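Hastero Home Makeover Fund
Progress report, second quarter: Grullesell House shared lounge

You asked for a short one this time, so the last report has clearly been read.

The lounge now has two finished walls and a third that thinks it is finished. The colour is a warm off-white, chosen by the residents after an evening with 300 paint cards, most of which were also warm off-white. The fourth wall has the radiator on it and will wait until August, when we can turn the heating off without a petition.

Spending stands at £2742, which is nearly what we said it would be. The overspend is all curtains. We had planned to hem a job lot from the Mansour warehouse ourselves, and did, and they now hang very neatly at a height that suits a much shorter window. The replacements came ready-made. The first set has been cut up for cushion covers, so the cushion budget is untouched and we would like to move it across to curtains, if you agree.

Surfaces took up most of the spring. Residents wanted the look of stone for the side tables and the warmth of boards for the floor, at a price that allowed neither, and so we have spent a good deal of time comparing finishes.

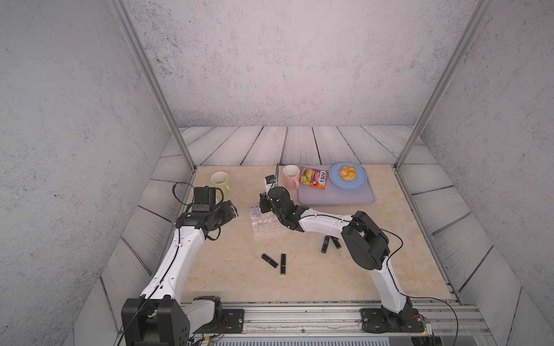 Cream and tan marble pattern, with whitish-grey wooden planks around it.

The floor is booked for a Thursday, once the Bredano fitters have told us which one. The old carpet has gone, apart from a strip under the bookcase – it took four of us to find out that the bookcase is screwed to the wall.

Still to do: the radiator wall, the floor, lampshades, and the reading corner, which at present is a corner. We are asking for the remaining £100 of the lighting grant to be released before the lampshade sale ends.

Receipts are attached in date order, except the curtain ones, which are at the back.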